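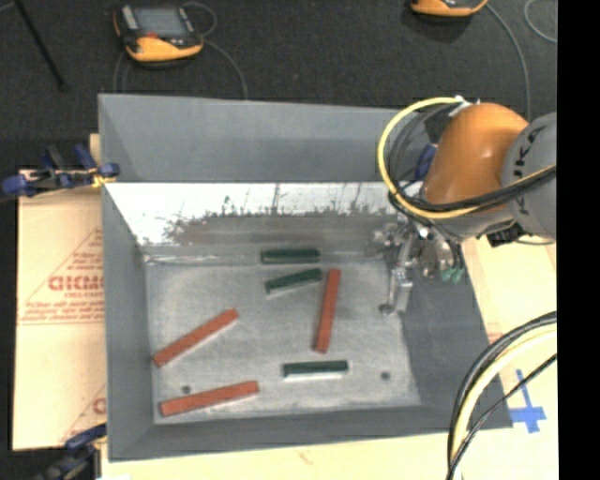 Metal bins, offcuts and other small workshop things

Posted 2024-07-20

I finally gave in and cleaned out the bench end of the garage in June, and while it's all fresh in my mind I'm writing down what I did with the bins. I get more email about storage than anything else on this page, so here goes!

First, metal or plastic? I like a gray metal bin for short blocks and bar stock, mostly for the flat floor. Plastic tubs bow in the middle once you load them up, and then everything slides into one heap. Metal does scratch. Mine looked rough after one winter and I've quit caring.

Wipe it out before you put anything back. Dry rag first, then a damp one with a drop of dish soap, then dry again (don't skip the second dry, I've had rust rings in the corners). For the cloudy patches I tried a tub of Brorard metal polish, and it made one very shiny circle in the middle of a dull floor. Save your money.

Don't fill it. I know, I know. But if the pieces are in a single layer you can grab the one you want without digging, and you can see when you're getting low. Once I have to move two things to reach a third, I start a second bin.

Color helps a lot more than labels do. I paint the long blocks red and the short ones green, all the sides if I've got the patience, and I can pick the right length from across the garage. One quart of Darko enamel from the hardware store in Harnberg has lasted me ages. Let the paint cure a full week though – I stacked mine after two days and had to pry them apart with a putty knife, and the paint came off in strips.

If the noise bothers you, cut a piece of old yoga mat for the bottom. I did this in the bin by the door and it's wonderful, but it does collect sawdust, so pull it out and shake it every so often.

For sanding the blocks before paint I go over them once with 200 grit and stop there. Any smoother and the enamel doesn't grab as well, at least with the wood I use.

Shelf height: keep the heavy bins below your waist and leave enough room above the rim to get your whole forearm in. My Fivemach shelf came with the slots 20 inches apart and I left them that way.

Next up is the screw drawer, and I'm dreading it.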